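From: Len
To: trailmaps list
Subject: Re: [trailmaps] Red and green trails on the Sheehan sheet

Andri Kaufmann wrote:

> We are getting ready to reprint the Sheehan Ridge map and I would like
> some opinions before I send files. The current sheet has eight marked
> trails. Four are solid red and four are solid dark green, matching the
> paint blazes on the trees. Line weight is the same for all of them.
>
> Twice this spring somebody at the Uder trailhead told me they could not
> tell the two sets apart on paper. One of them had walked down the wrong
> side of the ridge and needed a ride back to his car. I have normal color
> vision as far as I know, and on my screen the lines look as different as
> they could be.
>
> Our print run is 3,000, so whatever I pick we live with for years. The
> land trust does not want to change the blazes. Can I fix this by
> adjusting the green, or do I have to start over? Also, is it worth
> labeling the summit with the new elevation, 2,876 feet, or leaving the
> old number that everybody knows?
>
> Andri

Andri,

You can fix it without starting over, but adjusting the green by itself won't get you all the way. I went through this with the Willby sheet and made most of the mistakes already, so I'll put them down in the order I made them.

My first try was a lighter green. That works up to a point. People with the common kinds of red-green color blindness can still see light and dark perfectly well, so if one line is a good deal lighter than the other, they have something to go on. The trouble is that your base map already has a pale green woodland tint. By the time the trail green was light enough to be clearly different from the red, it had started to sink into the woods, and on a dull day under trees I lost it myself. I pulled the woodland tint back, and then the contours looked too heavy, so I thinned those, and then the printer told me the index contours were breaking up. I spent a month of evenings on that and ended up with a map that was worse for everybody.

My second try was to swap the green for blue. Blue and red are a good pair and hardly anyone mixes them up. But blue on a trail map is water. I had one trail running beside a creek for most of its length, and it read as a braided stream. If your green trails stay up on the ridge you might get away with it. I've walked the Sheehan side only once, but I remember the lower loop crossing the brook several times, so I would guess not. It also means the map says blue and the tree says green, and people who can see the difference perfectly well will then call you to complain.

What I ended up doing was leaving both colors near where they were and changing the lines. On the Willby sheet the red trails are solid and the green ones are a long dash with a short gap. I kept the gaps small. If you make them large, the trail looks like an unmaintained path, and your legend probably already uses short dashes for those. Check that first. Ours did, and I had to change the unmaintained paths to dots.

Then I put a letter on each trail. They sit in a small white circle with a black letter, one near each junction and one somewhere in the middle of any long stretch. That did more good than everything else. A hiker on the phone can say "I'm on D, past the second junction," and whoever is answering can find it. It takes a while to place them so they don't land on contour labels. I let the software place them once and then moved nearly all of them by hand.

On the green itself, I would still lighten it a little, or darken the red, so the two aren't the same value. An easy check is to print the page on a plain black and white laser printer and look at the trails. If you can't sort them out in gray, neither can somebody who is standing in the rain with a phone picture of the kiosk map. The gray test isn't the same as a color blindness simulation and I wouldn't rely on it alone. Most of the drawing programs have a proof view for the two main types now. Turn it on, look at the trickiest junction, and turn it off again. Don't try to work in it all day.

Better than either is to find a person. Ask at your next work party. In any decent-sized group you will probably have at least one man who can't tell your lines apart, and he may never have mentioned it. Hand him the proof and ask him to trace one trail from the lot to the summit with his finger. Don't explain the legend first. I did this with two people and they both went wrong at the same junction, which was where a red trail and a green trail share the tread for a stretch. I had drawn those side by side, touching. I opened up a thin white gap between them and the problem went away.

If you have a shared section like that on Sheehan, look at it carefully at full size on paper. I zoomed in too far when I was drawing mine and the gap looked huge on the monitor. On the press sheet it had closed up. The figure you want depends on your stock, so ask whoever is printing it for their smallest safe gap and go a bit over that.

Saturated red next to dark green is also a pair where a lot of us with ordinary eyes get fooled, in the sense that we think it could not possibly be clearer.

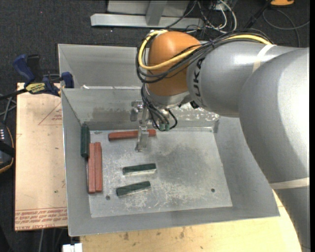

Photo: Timora Print & Color, used with permission

Red and dark green blocks in a gray bin look like an easy sort to me, and so did my trails. Desaturate the photo and see how much of the difference you have left on your own screen. I'd be curious what others on the list get, as my monitor is old and I don't trust it in the darks.

On the blazes, I agree with the land trust. Repainting is a lot of work and it leaves you with old paint showing through for years. If you letter the trails on the map, though, ask them about putting the letters on the junction posts. Ours are routed into the wood and filled with white paint. Plastic tags are cheaper but they get pulled off. You don't need to do every post before the map comes out. We did the trailhead posts and the worst junctions the first year and caught up with the rest later.

Whatever you do, write the color as a word in the legend. "A, Brook Loop, red blazes." It takes almost no room. Someone who can't see that a line is red can still use the information, because he may be able to ask another hiker what color the paint is. I left this out of our first edition and it was the first thing anyone wrote to me about.

As for the elevation, use 2,876. If the survey is good, print it. I would not put both numbers on the sheet. You'll get letters for a season from people who have the old one on a T-shirt, and then it will be the number that everybody knows. Do make sure the kiosk panel gets changed at the same time. We had the two disagree at Willby for a whole summer and I answered more mail about that than about the trails.

One last thing about the run. If your printer will do it for a reasonable price, ask for a short digital run of the new version before you commit to the 3,000. The color won't match the offset job exactly, but you can set a stack out at the Uder trailhead in June and see what comes back. Put an email address on the fold where people can see it. Some of what you hear will be about the parking lot, but we also got a correct spelling for a spring that had been wrong since before I took over the map.

I can send you the line style settings from the Willby file if you want them. They're for an older version of the software and the dash pattern may need adjusting, but it would save you some fiddling. I also have the small circle symbol with the letters A through M already made up. Write to me off list and tell me what format you can open.

Does anyone else have a sheet with shared tread in more than two colors? There is a stretch on the west side that may get a third trail next year, and I haven't worked out how to draw it at our scale.

Len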